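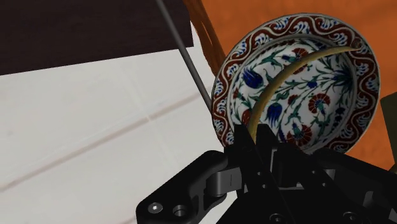 Most of the advice going around about caring for decorated plates comes from people selling something to put on them. I have a cupboard of mismatched crockery, most of it from op shops and one very long garage sale in Lonon, and I've tried more of these tricks than I'd like to admit. A plate like this one, with blue tulips and red carnations filling the well and dark red scrolls running round the rim, tends to bring out the worst of it, and you'll be told to rub it with oil, soak it in bicarb, or never let it near food. Some of that is harmless. Some of it will cost you the plate.

Bicarb paste
Fine for tea stains on plain white mugs. On anything painted I'd leave it alone until you know whether the colour sits under the glaze or over it. Tilt the piece near a window and look across the surface. If the colours are as glossy as the white, the decoration is probably under the glaze and will take a bit of rubbing. If they look duller, or you can feel an edge with a fingernail, keep to a soft cloth and ordinary dish soap. This isn't a perfect test, whatever the forums say.

Soaking overnight
I don't do it. Chipped or crazed earthenware drinks up water through the damaged bits, and then you have a brown shadow that wasn't there on Saturday. Ten minutes in lukewarm water is plenty. If the food hasn't shifted by then, wipe, change the water and go again.

The dishwasher
"Dishwasher safe" on the back tells you what the maker was willing to print. I ran two cheap floral side plates through mine for 16 washes, with a matching one kept in the cupboard to compare. The reds went first and the gilt line was all but gone. The blue looked much the same. Two plates prove very little, but I wash the rest by hand now.

Milk for hairline cracks
This one never dies. You simmer the plate in milk and the crack is supposed to close up. I gave it an hour, as instructed, and got a cracked plate that smelled like custard. Retire it from the table and hang it up if you like it.

Plate hangers and stands
Spring wire hangers are all right if they're the correct size, and most people buy them too small. For a 21 cm plate, check the range on the packet and don't stretch the wire to make it fit. Slip a bit of clear tubing over the hooks where they touch the rim. The Rathnayake adhesive discs have a good name, and I did have one hold for the better part of a year, but I still wouldn't put anything I cared about over a hard floor on glue alone. On a shelf, a groove or a small lip at the front does more good than a fancy stand.

Stacking
Felt separators are nice. So is paper towel, or a circle cut from an old flannelette sheet. Keep the pile to 6 or so and lift from the top - dragging one out of the middle is how foot rings scratch the faces underneath.

Sprays and polishes
I bought a bottle of Fimer "ceramic revive" on a friend's say-so. It made everything shiny for a day and then it made everything dusty. Warm water and a dry tea towel got the same shine and cost nothing. I can't see what the stuff is for.

Old or unmarked pieces
If you don't know where a plate came from, don't serve acidic food on it. The home lead swabs can miss things, so a clean result shouldn't talk you into putting the tomato salad on it.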